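The Lostura clear tub began as a thing for our own workroom, and I suppose it still shows. We wanted somewhere to keep the long, thin bits and pieces that never lie down nicely in a drawer — dowels, paper straws, garden canes cut short, knitting needles, paintbrushes, the sticks for balloons and cake pops — and we wanted to be able to see what was in there without tipping the lot out on to the table. A good many customers have since told us they use theirs for quite different things, and we're delighted, but if you're wondering why it is the shape it is, the sticks are the answer.

## What you get

One open-topped tub in clear plastic, with a squarish base and walls that lean outwards very slightly as they go up. There's no lid in the box. We do sell one separately (the Puvodard lid, further down the page), but most people who use the tub upright on a desk or worktop never bother with it, and it seemed a shame to make everybody pay for something that would end up at the back of a cupboard.

The plastic is stiffer than you might be expecting. If you've had the sort of cheap storage tub that bows out in the middle once it's full, and then splits down one corner the first cold morning in the garage, you'll notice the difference as soon as you pick this one up. It does have a little give if you squeeze it, as any plastic tub will, but it stands square and it stays where you put it.

The ribs down the side are there for grip as much as anything. Smooth clear plastic is lovely to look at and a perfect nuisance to carry with damp hands, and the fine ridges give your fingers something to hold on to. Near the top there's a slot to hook your fingers through, handy when the tub lives on a shelf above your head and you want to draw it forward before lifting it down. Please do use two hands when it's heavy, though. The slot is meant for pulling and steadying, and a tub packed to the brim with wooden dowels weighs more than it looks.

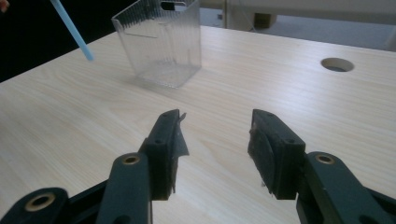 We're often asked how well it behaves on a nice table, and the short version is very well, provided the table is clean. The base is smooth and won't mark a sound surface by itself, but a bit of grit caught underneath will scratch anything, so give the table a wipe before you set the tub down, and lift it instead of sliding it. If yours is an oiled or waxed top and you're at all nervous, a square of felt or an old placemat underneath will put your mind at rest. And if your desk has a hole in it for cables, as so many of them do now, stand the tub well clear so that it sits flat and your leads can come and go as they please.

Being see-through, it also has the happy effect of not making a small table feel crowded. You'd be surprised how much lighter a workspace feels when the storage lets a bit of the wood show through it. We tried a white version early on and a rather handsome grey one, and both were perfectly good tubs, but they sat on the desk like a pair of bricks and we went back to clear.

## Filling it

For sticks, straws and anything else slender, stand them on end with the tidier ends uppermost. A half-full tub will let thin things slump over to one side, and the way round that is to bundle them. An elastic band round each colour or each length does the job beautifully, and you can then pull out one bundle without the rest falling about like skittles. Some people drop a jam jar in one corner to hold the very shortest pieces, and we've been doing that ourselves ever since somebody wrote in to suggest it.

If you're using the tub with children, for counting or sorting or building, it's worth knowing that lighter sticks with rounded ends are much the easiest to manage. They drop in cleanly, they don't snag on the rim, and nobody comes away with a splinter. The wide opening helps as well — small hands can reach in from any side, and there's room for more than one pair at a time, within reason. Small parts should be kept away from very little ones, of course, and we'd always suggest a grown-up stays at the table.

Other things we know people keep in theirs:

- rolled-up sewing patterns and offcuts of ribbon
- wooden spoons and spatulas, next to the hob (not too near it, please)
- seed packets, stood up in order of sowing, from April onwards
- spare candles, though not on a sunny windowsill
- dog leads, which apparently multiply

## Looking after it

Warm water, a drop of washing-up liquid and a soft cloth will see to nearly everything. Dust does like to settle in the ridges, and an old toothbrush run up and down them every so often brings them up sparkling. Dry it with a tea towel if you live in a hard water area, as we do, or you'll find little chalky spots on the walls that show up terribly when the light comes through.

We don't recommend the dishwasher. A few customers have told us they put theirs in on a cool wash and it came out none the worse, but we've also seen one that came out cloudy, and once the plastic has gone cloudy there's no bringing it back. Scouring pads and cream cleaners are best avoided for the same reason. For a stubborn sticky label, rub in a little cooking oil, leave it while you have a cup of tea, then wash it off in the ordinary way.

Keep it away from hot pans, radiators and open flames. It's happy in a shed or a garage over the winter, though we'd bring it indoors for the summer if the shed gets very warm.

## Things that go with it

**Puvodard lid.** A lift-off lid in the same clear plastic. It rests on the rim and keeps the dust out, but it doesn't click shut and it isn't airtight, so please don't buy it for flour or biscuits.

**Yao divider.** A simple cross-shaped insert that drops in from the top and keeps different lengths apart. It lifts straight out for washing. Do check that you have the current tub before ordering, as the divider is a loose fit in the older ones with straight sides.

**Eresow labels.** A sheet of 70 plain white labels that peel off without leaving glue behind. They take pencil, biro and felt tip.

## Ordering, delivery and returns

Tubs are sold singly or in packs of 2, and the pair arrive nested with a sheet of paper between them. If they've gripped each other a bit tightly on the journey, hold the outer one steady and ease the inner one up with a gentle twist. Please don't lever them apart with a knife!

Larger orders for schools, clubs and shops are very welcome. Drop us a line through the contact form before you order and we'll work out the carriage for you, as it's often less than the website will quote for a big box of mostly air.

If a tub reaches you cracked or scuffed, send us a picture of it and we'll put another in the post. There's no need to return the damaged one. If you've simply changed your mind, we're glad to have it back so long as it's clean and hasn't been used, and we'll refund you once it's safely with us.

Page last updated Saturday, January 2, 2021.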